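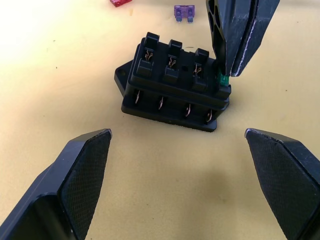

Figure 1. Wrist camera view during the insertion step. The second gripper holds the green fuse at the right-hand position of the fuse box.

Recording two-arm fuse insertion episodes

This page sets out the procedure used in the Deteo project for collecting insertion episodes with two arms. It applies to both workstations and replaces the December version.

Before recording
Place the fuse box on the table within reach of both arms, with its slots facing up. Lay out the fuses behind it, leaving enough space between them for the fingers to close. Check that the wrist camera shows the whole box between the open fingers. If it does not, adjust the starting pose and leave the camera mount as it is.

Carrying out an episode
Start the log in Lutimero and wait for the joint readings to settle. Grasp the fuse by its coloured top, with the blades pointing down. Bring it over the chosen slot, pause briefly, then lower it along the line of the slot. Once the blades touch the contacts, reduce the speed and press until the fuse is seated. Open the fingers fully before lifting the arm.

Should the fuse tilt, release it and mark the episode as failed. Failed episodes are kept and must not be recorded over.

Labelling
Enter the slot, the fuse colour and the outcome. The present set holds 400 episodes, of which 324 were marked as successful. Training uses both groups; the failed ones serve only to teach the contact classifier.

Questions about labels should be sent to Na-rae Seok. Faults with the arms are reported to Ionuț Bucur.

Last revised: Friday, April 25, 2025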